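Oiled table top still tacky after 5 days

erine_bench
I sanded a light wooden table top to 240 grit and put on 2 coats of Nerent hard oil, the second one in March when the room was still cold. I gave the second coat five days and it still grabbed at a sheet of paper. I have since wiped it with white spirit, which helped in places. Do I need to strip it, or will more time do it? The tin says nothing useful on temperature.

Ritamus
Too much oil left on the surface. It should be wiped off fully within 20 minutes of going on, until a clean cloth comes away nearly dry. What stays on top cures as a soft skin, and cold slows it further. Rub down with a grey pad and white spirit, wipe, then leave for a week at normal room warmth with a window open. Lay used cloths out flat outdoors to dry, as they can catch fire if left in a heap. No need to strip unless the skin clogs the pad.

bucur586
just use varnish, never had this with varnish

Nerent_user2000
Agree with Ritamus on the cause, but I would check the grit as well. At 240 the surface takes up less oil, so more is left to wipe off. I stop at 150 for the top and use 240 only between coats. Test a patch on the underside first. If it passes the paper test after two days, do the rest the same way.
Edited 2025-06-11: added the underside test.
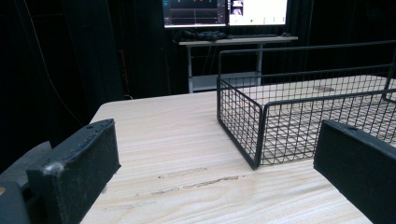 Ritamus replied that 150 was fine for oak but left visible scratches on beech, and that 180 was a safer place to stop if the timber was not known.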